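Home | Talks | Notes | Contact

Paper Piles and How to Beat Them - notes for my Tunddale talk

Say hi, water within reach, slides on. 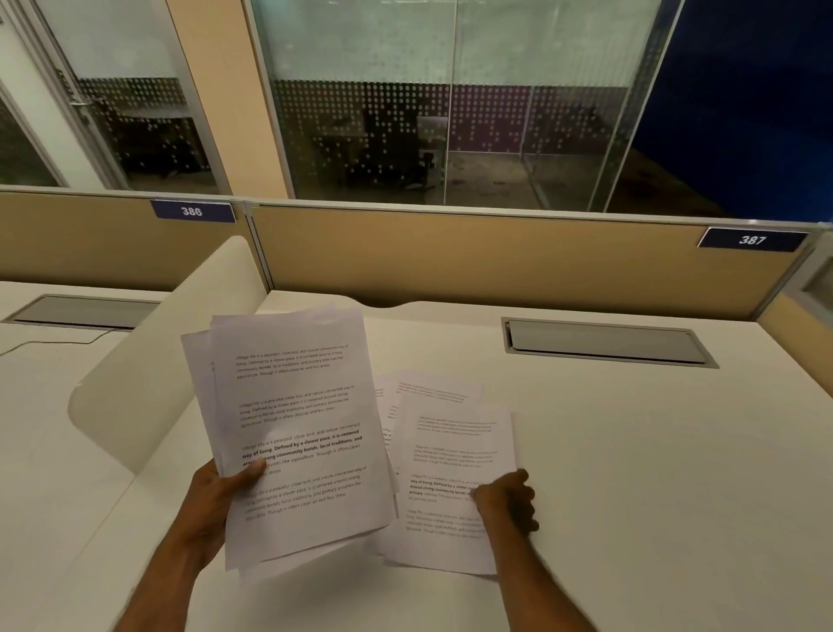 1. Two piles first

Open with the village life page - same passage over and over, some of it bigger, some of it bold. Ask who has a stack like that on their desk right now (hands will go up!).

My rule is one stack in the hand, one on the desk, and don't start a third. Tell the Inavon story here, 100 handouts and me on the floor sorting them at lunch.

2. Squaring up

Tap the long side, then the short side. Do it live with 19 sheets, no more - I dropped them in May.

3. What to keep

Clean copy goes in the folder, the rest gets used as scrap. Then questions, 13 minutes, and point people to the sign-up sheet by the door.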